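Prüfbericht: Nudelvollautomat Ronley 200

Die Versuchsküche Brircombe hat den Nudelvollautomaten Ronley 200 über fünf Wochen im Alltagsbetrieb geprüft. Das Gerät richtet sich an Haushalte und kleine Gemeinschaftsküchen, die regelmäßig frische Teigwaren herstellen. Beurteilt wurden Teigqualität, Bedienung, Reinigung und Geräuschentwicklung.

Verarbeitet wurden Hartweizengrieß, Dinkelmehl Type 630 und eine Mischung aus Buchweizen- und Reismehl. Mit Grieß und Wasser lieferte der Automat durchweg gleichmäßige Stränge, die auch nach längerer Kochzeit ihre Form behielten. Dinkelteig erfordert eine genau bemessene Flüssigkeitszugabe; bei zu feuchter Masse verklebten die Tagliatelle bereits beim Austritt aus der Matrize.
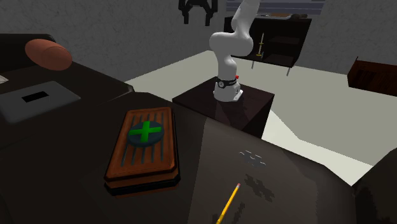

Weniger überzeugend fiel das Ergebnis bei der Buchweizenmischung aus. Ohne Zugabe von Ei brachen die Spaghetti beim Aufhängen, mit Ei und einem Teelöffel Flohsamenschalen ließen sie sich einwandfrei trocknen. Die mitgelieferte Rezeptbroschüre enthält hierzu keine Angaben. Eine Beilage des Mühlenbetriebs Gurnalow war in diesem Punkt ergiebiger.

Die Bedienung erfolgt über fünf Tasten und ist nach kurzer Einarbeitung verständlich. Eine Füllung ergab 782 Gramm frische Nudeln, ausreichend für etwa 5 Portionen. Zu beanstanden ist die Reinigung: In der Lasagnematrize setzen sich Teigreste fest, die erst nach vollständigem Antrocknen gelöst werden können. Der Knetbehälter darf nicht in die Spülmaschine gegeben werden.

Das Betriebsgeräusch wurde beim Kneten als deutlich, beim Auspressen als störend empfunden.

Gesamturteil: gut, mit Einschränkungen bei glutenfreien Teigen. Ein Nachtest mit der angekündigten Bronzematrize ist für September vorgesehen.

Verantwortlich für die Prüfung: Gwilym Morris
Stand: 14.2.22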